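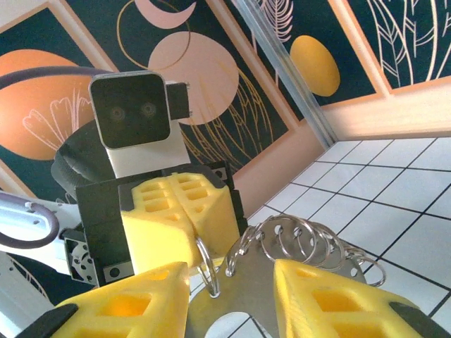

Review: the Simari two-arm grasp method, tried on key rings

I've been running Simari for 5 weeks now, and key rings are my favorite torture test! They're shiny, they overlap, and they swing. The method learns from the wrist cameras alone, so I trained it on 228 demos of a metal plate with split rings on it. Gripping the plate? Great, the yellow foam fingers suit it. Picking out one ring is still hit or miss (bunched rings confuse it badly). Setup ate over half my May. I'd still pick it over Probert.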